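Walk-through done in June, doors open at the Medmont branch, Lau Street entrance. Checked by Ya-wen Kao, comments typed up the same afternoon while I still remember them. Boxes with an x are good to go. Empty boxes need somebody's name next to them before the first heat alert.

I'll say up front that I loved doing this one. Last summer this building was a cooling center mostly on paper, and now it feels like a place I would send my own aunt on a bad day!

## Getting in

- [x] Sign visible from the bus stop
- [x] Sign says free, says no ID needed, gives hours
- [x] Ramp clear, handrail tight
- [ ] Automatic door stays open long enough for a walker

*Comment:* The new sign is terrific. Big letters, plain words, and it's on the sidewalk side (last year it faced the parking lot, where everyone had already found us). The door closes too fast. I tried it with the loaner walker and got bumped on the way through. Facilities has the setting on their list.

- [ ] Shade over the waiting area outside

*Comment:* The street trees are doing well but they're still young, and the bench gets full sun from lunch on. Please put the canopy up before opening time on alert days. I would love to see the bench moved to the north wall for good, and I've written that up separately for the city's climate plan update.

## Cooling and air

- [x] Main room holds temperature with doors in use
- [x] Filters changed, date written on the housing
- [x] Flimer monitor plugged in and reading
- [ ] Back room vents open

*Comment:* The main room is great. We propped the front door for 30 minutes, in the hottest part of the day, and the thermostat barely moved. The Flimer monitor sits by the returns desk where staff can see it, so on smoke days nobody has to go hunting for a number. Two of the back room vents were shut, probably left over from winter. I opened one and couldn't reach the other. Needs the tall ladder.

- [x] Windows on the west side have blinds that work
- [x] Printed steps for smoke and heat on the same day

*Comment:* Smoke plus heat used to be the situation we waved our hands about. Now there's a one-page sheet: windows shut, recirculate on, masks at the desk, call Ching-wen Tseng if the monitor goes above the red line and stays there. Really clear, nicely done.
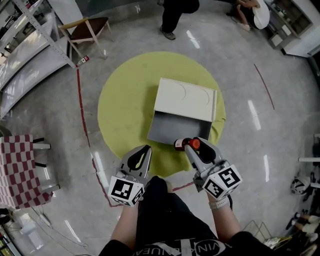 ## Power

- [x] Bralix backup battery charged, status light green
- [x] Loads that stay on during an outage are marked on the panel
- [ ] Transfer test in the last four months

*Comment:* I'm so happy about this battery. It charges off the roof panels, it makes no noise, and there's no generator exhaust drifting past the people we're trying to help. It carries the fridge, the fans, the hallway lights and the charging table. It does not carry the main AC, so the outage plan has to say when we move people to another site. The plan is vague on that point. Ching-wen and I agreed she'll write in a room temperature and a phone number.

The transfer test is overdue. Ask for it on a quiet morning, and warn the computer lab first.

- [x] Extension cords off the floor where people walk
- [x] Charging table has its own outlets
- [ ] Space kept clear in front of the panel

*Comment:* Somebody's book carts were parked there. Moved them. They'll be back, so let's tape a line on the floor.

## Water, food, fridge

- [x] Drinking fountain cold and running clear
- [x] Cups and pitchers for people who can't stand at the fountain
- [x] Fridge thermometer in place
- [ ] Fridge shelf set aside for visitors' medicines

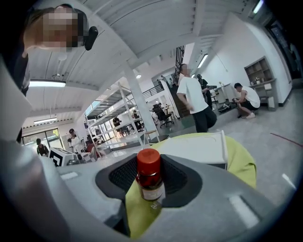
*Comment:* The fridge itself is fine and keeps a steady temperature, but visitors' items are mixed in with staff lunches. Heat waves are when people carry in things that shouldn't bake in a car, and we want them to feel okay handing those over. Give them the top shelf and a bin. Put the owner's name on tape, and stick the tape on bare glass wherever there's room. A small brown bottle like this one, with the label wrapped around its lower half and a red cap on top, has a spot for tape above the label so the printing stays readable. Staff store things and give them back. We don't open them or offer advice on them.

## People

- [x] Desk staff know the signs of heat stroke and when to call 911
- [x] Cots for 25, wiped down and stacked
- [ ] Check-in calls list updated
- [x] Quiet corner for kids and anyone who needs it

*Comment:* I asked three staff members, separately, what they'd do for a visitor who seemed confused and had stopped sweating. Every one of them said 911 first, then cool the person down. Wonderful! The calls list still has old numbers on it, and several neighbors on the top floors of the Lau Street apartments aren't on it at all. Those upper units get the hottest, so please start there.

- [x] Pets allowed, water bowls out
- [ ] Evening bus times posted by the exit

*Comment:* The times on the wall are the winter ones. Ching-wen is printing the new schedule.

**Recheck:** door timing, second back room vent, transfer test, fridge shelf, calls list. I'll bring the tall ladder.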